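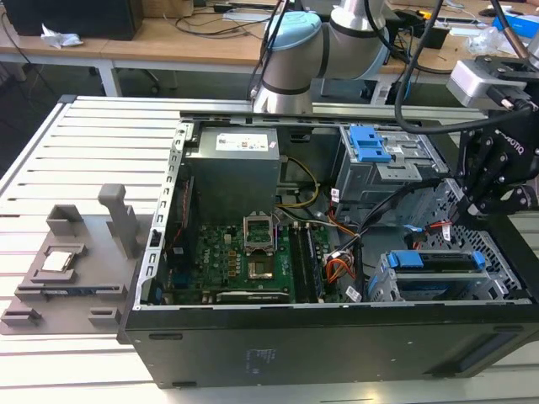

Wusmont Merchants Forum > Retail Spaces > Member Discussion
Topic: Proposed shared holiday hours for the Nygård arcade shops

Randi Rustad wrote:
On behalf of the tenants on the ground floor, I submit the following proposal for comment. From the start of November, all shops in the Nygård arcade would remain open until 8:00 p.m. At present, visitors who arrive after dinner find the gift shop lit, the bookshop dark and the clothing boutique closing its register. Several customers have told us that they no longer make the trip in the evening for this reason.

Participation would be voluntary for the first 13 evenings. After that, the tenants would vote on whether to continue. Replies are requested before the next tenants' meeting.

birger_w wrote:
I must register an objection. My shop sells yarn and sewing supplies, and my customers come in the morning. The later hours would require a second shift, and I have one employee. The proposal describes participation as voluntary, but a shop with its lights off among lit ones will be noticed, and the public will draw its own conclusions.

I would also ask who is to pay for heating the common hall after 6:00 p.m. The lease is silent on this point.

Randi Rustad wrote:
Thank you for the comment. The heating question has been sent to the landlord's office. I have no answer yet and will post it when I do.

LovisaBerge wrote:
Plumov supports the proposal. We carry candles, cards and children's clothing, and the last hour before closing is our best one in the weeks before the holidays. We kept later hours on our own last year and sales rose by some 30 percent on those evenings compared with the same evenings the year before.

I do not agree that a dark window reflects badly on anyone. A small card in the door stating the hours would be enough.

birger_w wrote:
With respect, those are figures for a gift shop. They say little about yarn.
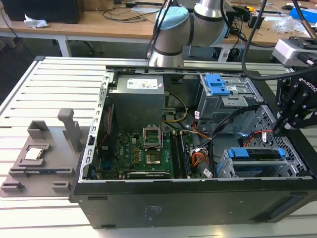
ApolinarC (Estadon Repair and Resale) wrote:
Our position is between the two already stated. Estadon can stay open late on 2 evenings a week, and no more, if the counter is to be staffed by a person who knows the stock. The remaining evenings are needed for bench work, which cannot be done properly while serving walk-in customers. A Dell tower opened on its side, with the processor socket empty and its metal frame raised, should not be left unattended while someone at the front asks the price of a phone case. We would therefore ask that the proposal name particular evenings in place of a general rule.

LovisaBerge wrote:
I could accept named evenings, provided that they are the same for every shop. If each tenant selects different ones, we return to the present confusion.

Sølve Løken wrote:
A point of order. The arcade doors are locked by the security contractor at 7:00 p.m., and the current contract runs through the winter. Any later closing requires an amendment. I raised this last spring when the craft market was under discussion, and it was set aside then as well.

Randi Rustad wrote:
The point is noted, and I regret that it was missing from my first post. I will ask for the cost of an amendment covering two evenings a week, on the basis that Estadon has suggested. The wording for the meeting will be changed to match.

birger_w wrote:
I remain opposed to the general rule. I would consider one evening, if the heating is settled in writing.

Sølve Løken wrote:
Please also ask the contractor about the rear entrance — deliveries for the bookshop come through there, and the driver has no key.

Randi Rustad wrote:
I will include the rear entrance in the same request.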